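The Lamp from Drukum

The lamp had hung in the stairwell since before she was born, and it had not worked for 7 years. Her aunt bought it in Drukum and carried it home on her lap. When the aunt died, the lamp came down in one piece and the paper shade came down in several.

She put it on the kitchen table in October, after supper, with the overhead light on. The shade was past saving. She cut it away and kept the wire that had held it. The wire was as fine as hair, and she wanted to use it again.

Her first loop broke. The second one came out with a kink in it. She got up, drank a glass of water, and went through the tool drawer until she found the small pliers with the S on them. They had been in the drawer at the Luangrath shop when she worked there, and when the shop closed she was told to take what she liked. She took the pliers and a box of 50 brass hooks.

She sat down again and started the third loop. 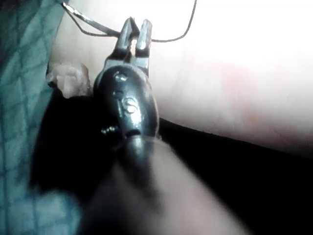
Not too tight, her brother said from the doorway. It has to hang a little or it will snap again the first time somebody slams the front door.

She told him she knew that. She had been bending wire for six years and he had never bent any. He came in anyway and stood at the end of the table with his coat on.

"Who's going to want it?" he asked.

"I am."

"You don't have a stairwell."

It was true. The house was sold, and her apartment had low ceilings and one window. She let the wire out a little. She didn't look up to see whether he had noticed.

He took off his coat and hung it on the chair. Then he picked up the base of the lamp and turned it over. There was a number scratched underneath, 1766, and neither of them had ever known what it meant. Their aunt used to say it was the price.

"She paid too much," he said.

He set it down and asked what he could hold.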